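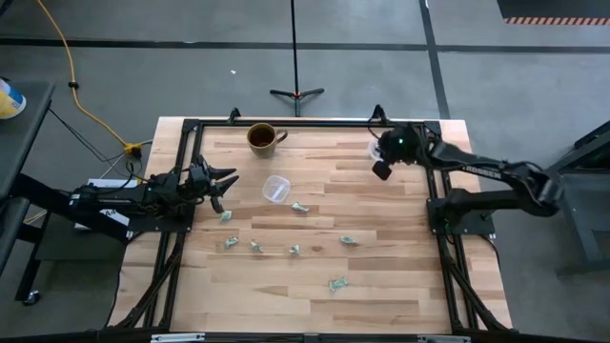 Stilta butcher-block top in mixed tones, shown with a mug, a clear plastic lid and small wrapped pieces.

Stilta Butcher-Block Worktop
Item 681

The Stilta is a flat wooden top built up from narrow staves. Stave color runs from cream through tan to darker brown. The staves are not sorted by shade before glue-up, and the order differs from one top to the next. Matched sets are not offered.

Supplied as
Top only. Legs, frames and brackets are ordered separately. The Truller frame fits without drilling. Other frames need pilot holes in the underside.

Finish
Two coats of Zultine oil, applied at the shop. Let the top stand unwrapped for 4 days before placing it in service. Re-oil when water no longer beads on the surface. Sand lightly along the staves, wipe off the dust, apply a thin coat and remove the excess after 17 minutes.

Use
Suitable for sorting, packing, light assembly and general kitchen work. Mugs, lids and small containers can be set directly on the oiled surface. Use a trivet under pans taken from the stove. Wipe up coffee, tea and vinegar promptly. Do not leave wet metal on the wood overnight.

Floor
Concrete floors are seldom level. Adjust the frame feet before tightening the top, then check again after a week of use.

Edges
Square edge is standard. The Nakamura edge, a small radius on all sides, adds two weeks to the order.

Replacement and repair
Dents and shallow cuts can be sanded out. For an open joint between staves, contact Iraís Gallegos in the parts office with the item number and a photo of the joint. Tops cut or drilled through after delivery cannot be returned.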